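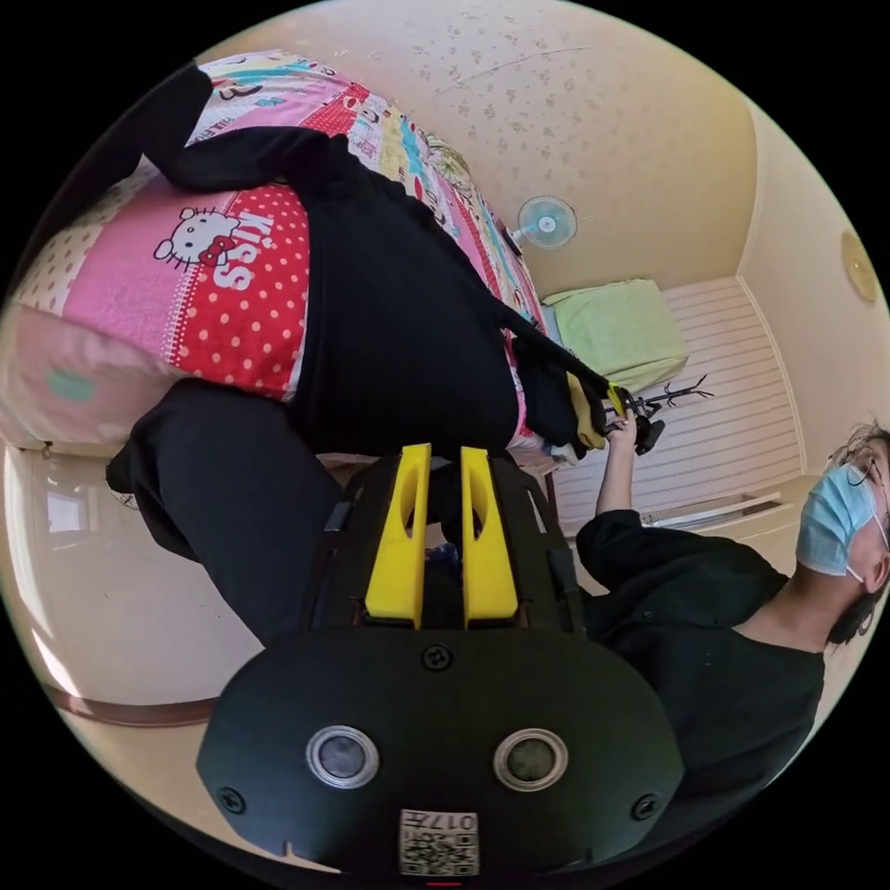 Schwarzes Kleidungsstück, bunte Bettwäsche: Aufnahme aus der Sicht eines Handgreifers.

Hundertmal dasselbe Oberteil falten, damit eine Maschine es irgendwann allein kann? Die Projektleiterin von Sadila lacht kurz, als sie das gefragt wird. »100 Durchgänge pro Kleidungsstück sind unser Minimum«, sagt sie. »Darunter lernt das Modell vor allem die Bettwäsche auswendig.«

Sadila sammelt Beispiele für ein lernendes System, das einmal Haushaltsarbeit übernehmen soll. Auftraggeber ist die Firma Nkosi, ausgewertet wird in Mungate. Gearbeitet wird in Privatwohnungen, 12 sind es bisher. Warum kein Labor? »Im Labor ist der Tisch weiß und das Licht immer gleich. So wohnt kein Mensch.«

Das leuchtet ein. Ob ein Dutzend Schlafzimmer genügen, um daraus etwas über alle anderen abzuleiten, ist eine andere Frage. Sie weicht ihr nicht aus: »Nein, das reicht nicht. Im November kommen Wohnungen in Rindstead dazu, dann sehen wir weiter.«
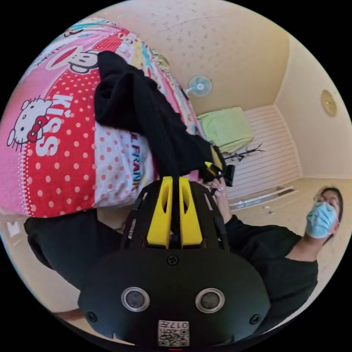
Schwarzer Stoff zwischen gelben Greiffingern, dahinter ein Kissen mit Hello-Kitty-Motiv.

Schwarzer Stoff gilt bei Sadila als Prüfstein. Falten sind darauf schlecht zu erkennen, Ärmel und Rumpf verschwimmen. »Wenn ich selbst im Video nicht sehe, wo der Saum liegt, woher soll es das Modell wissen?« Solche Durchgänge würden trotzdem behalten. Nach welchen Regeln, bleibt auch auf Nachfrage vage: Zwei Leute sichten das Material, und bei Uneinigkeit »redet man eben«.

Und die Fehlgriffe? Die wolle der Auftraggeber inzwischen haben, sagt sie, anfangs habe man sie gelöscht. Wie viel dabei verloren ging, kann sie nicht sagen. 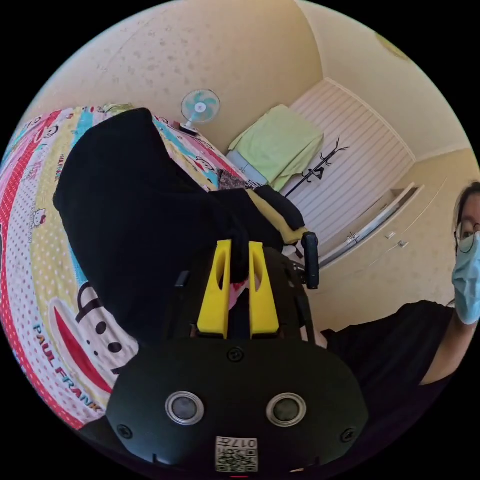

Bleibt die Frage nach dem Nutzen. Eine Vorführung, bei der ein Roboter mit diesen Daten ein fremdes Bett abräumt, hat Sadila bisher nicht zu bieten. Drei Jahre, schätzt die Projektleiterin, dann sei man so weit. Worauf stützt sich die Zahl? »Auf den Vertrag«, sagt sie. »Der läuft so lange.«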